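Logging a Warship Passage from Shore

The steps apply to any strait with a public shoreline. The examples use the Dusholm narrows, where naval groups pass in a single column.

1. Set the position. Write down the height of your eye above the water. At the Sutherland overlook it is 54 meters.
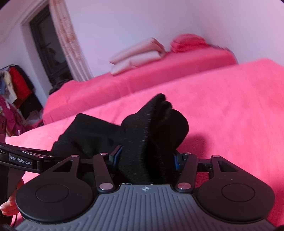

2. Start the log before the lead ship reaches the first buoy. Use one line per ship: time, bearing, hull number, type. Leave the type blank if you are unsure.

3. Take a second bearing on each ship after 6 minutes. The two bearings and the width of the channel give an estimate of speed.

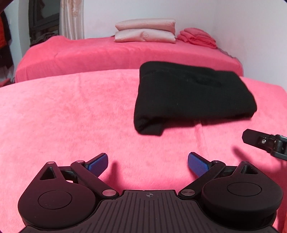 4. Note the spacing between escorts. In the narrows it is often over 30 ship lengths, so a gap does not mean the column has ended. Keep the log open until the channel is clear.

5. Compare hull numbers with a printed list. Skometus sheets sort by number, Grurkley sheets by class. The first is quicker in the field.
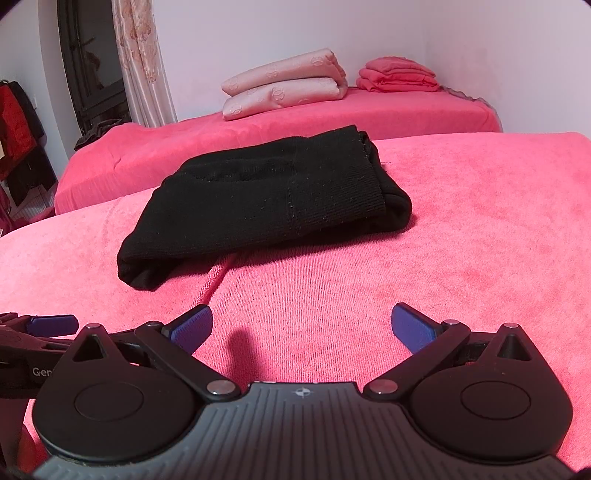

Bed with gripper in the foreground, blue finger pads open

6. Record radar and mast details last. A destroyer and a cruiser can look alike bow-on, so wait for the beam view.

7. Copy the log in ink the same evening. Mark corrected entries with a single line and keep the original figure readable.

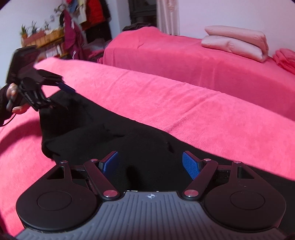
A reader writes that step 3 fails if a ship turns between the two bearings, and suggests a third one at the same interval. Add a column for it on bends.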